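Forum Robotik-AG und Hochschulteams › Projekte › Manipulation

Thema: Kehrpaket-Aufgabe, Greifen am Stiel, Ablauf und Auswertung

greifbacke_nord
Projektseminar im Master, unser Thema ist das Aufnehmen von Haushaltsteilen mit zwei Armen. Intern heißt das Setup Kevora. Parallelgreifer, Handgelenkkamera, Arbeitsfläche mit blauem Klebeband in Felder geteilt. 200 Episoden sind aufgezeichnet, 57 davon haben wir nach der Durchsicht verworfen. Der häufigste Grund war eine Verdrehung des Objekts um die Stielachse nach dem Schließen der Finger.

Zum Einstieg nehmen wir die Spielzeugpfanne, Griff knapp oberhalb des Lochs. Der Stiel hat seitliche Stege und eine Rinne in der Mitte, die Finger liegen also an zwei geraden Flanken an. 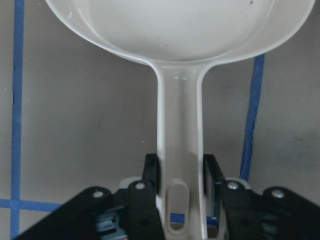
Re: Kehrpaket-Aufgabe, Greifen am Stiel

drehmoment61
Die Pfanne ist als Einstieg zu gutmütig. Mit flachen Flanken definieren die Finger die Orientierung mit. Bei einem runden Stiel habt ihr nur noch Reibung gegen das Moment um die Längsachse. Habt ihr so etwas im Datensatz?

Re: Re: Kehrpaket-Aufgabe, Greifen am Stiel

greifbacke_nord
Ja. Weißer, glatter, zylindrischer Griff, ebenfalls mit Langloch am Ende. Ähnliche Greifhöhe wie bei der Pfanne, damit die Vorgabe für den Bediener identisch bleibt.

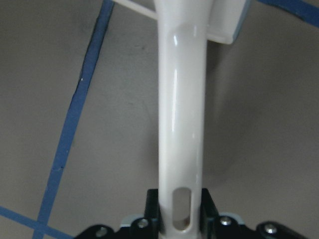 Runder Griff zwischen den Fingern, Langloch knapp darüber.

Ob die Greifhöhe so bleiben soll, ist im Team umstritten. Ich bin dafür. Eine Vorgabe für alle Teile mit Stiel, dann kann man die Fehlerraten vergleichen.

kabelbinder_ost
Sehe ich anders. So weit hinten habt ihr den maximalen Hebelarm zum Schwerpunkt. Wir greifen im Hendard-Projekt etwa auf halber Länge und nehmen in Kauf, dass der Greifer näher am Tisch ist. Eine einheitliche Greifhöhe ist bequem für die Auswertung, löst aber das Problem nicht.

drehmoment61
Halbe Länge geht bei der Pfanne. Beim Fegen kommt ihr mit dem Handgelenk in die Nähe der Tischplatte und die Lösungen der inversen Kinematik werden unschön. Ich würde hinten greifen und weiche Fingerauflagen nehmen. 415 Zyklen mit Silikonstreifen bei uns, danach war einer der beiden Streifen an der Kante eingerissen, der andere unauffällig.

flachriemen
Frage zur Verkabelung: Wie führt ihr die Leitung am Unterarm? Bei uns zieht sie bei gestrecktem Arm am Handgelenk und verfälscht die Kraftschätzung.

greifbacke_nord
Klettbänder am Rohr, am Ellbogen eine freie Schlaufe nach außen. Die Schlaufe muss groß genug für den ungünstigsten Winkel sein, sonst hat man genau den beschriebenen Effekt. Nachteil: Sie liegt zeitweise über der Arbeitsfläche und kann ins Bild der Kopfkamera kommen.

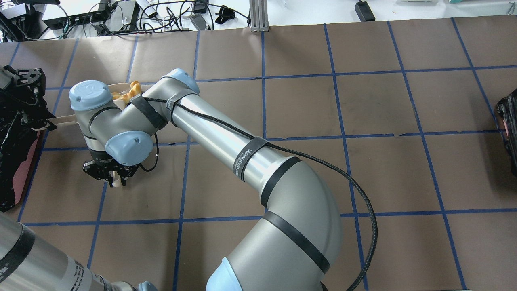 Leitungsführung am Unterarm, Schlaufe am Ellbogen.

flachriemen
Danke. Wir hatten zwei Bänder direkt am Ellbogen, das war wohl der Fehler. Ich setze das obere weiter Richtung Handgelenk.

kabelbinder_ost
Zurück zum Thema. Was ist die Endaufgabe? Nur Greifen oder auch Fegen?

greifbacke_nord
Fegen. Handfeger im rechten Greifer, Kehrschaufel liegt flach auf dem Tisch. Objekte sind ein kleiner gelber Schwamm, ein Brötchen und ein Croissant. Eine Episode zählt, wenn alle drei in der Schaufel liegen und der Feger danach frei abgelegt ist. Das Croissant ist das schwierigste Teil: Es dreht sich an der Schaufellippe weg, wenn die Borsten außermittig ansetzen. 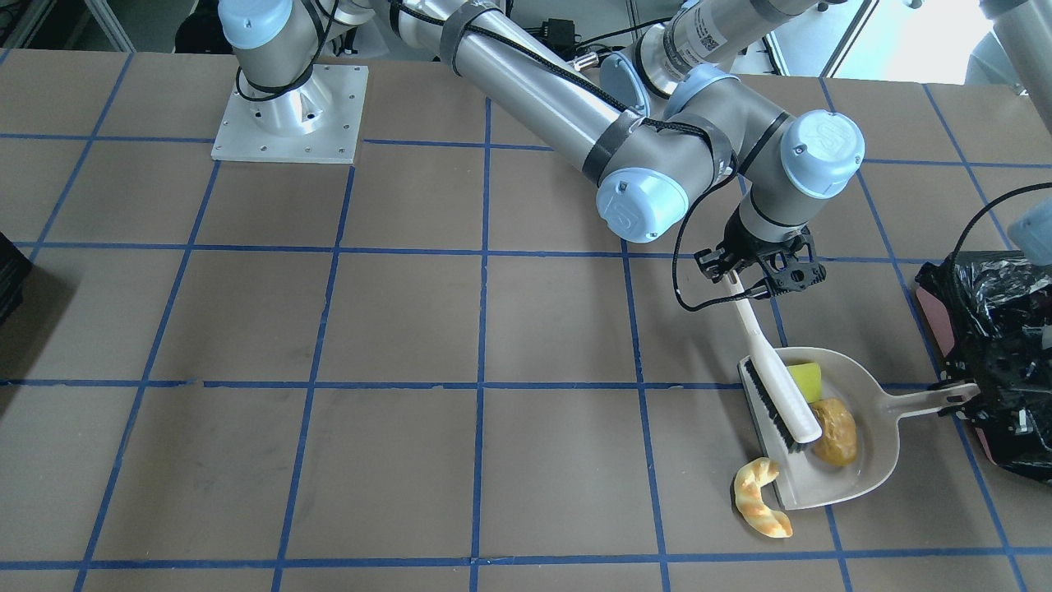 Re: Bewertungsschema

drehmoment61
»Alle drei in der Schaufel« ist als Kriterium zu grob. Wertet pro Objekt und zusätzlich, ob die Schaufel sich verschoben hat. Beim Vasconcelos-Wettbewerb im März gab es für eine verschobene Schaufel Abzug, und mehrere Teams hatten das gar nicht protokolliert.

kabelbinder_ost
Pro Objekt: einverstanden. Schaufelverschiebung würde ich nur mitschreiben und nicht werten. Sonst lernt ihr eine Strategie, die vor lauter Vorsicht nichts mehr bewegt.

greifbacke_nord
Wird übernommen: Teilpunkte pro Objekt, Verschiebung als eigenes Feld anhand des Klebebandrasters. Die Greifhöhe bleibt vorerst hinten — eine kleine Vergleichsreihe auf halber Länge machen wir mit dem runden Griff. Konvertiert wird mit Flitine, das Skript lade ich hoch, sobald die Zeitstempel der beiden Handgelenkkameras zusammenpassen.

flachriemen
Bitte mit Rohdaten der Greiferöffnung, falls ihr die loggt.

greifbacke_nord
Loggen wir. Kommt mit rein.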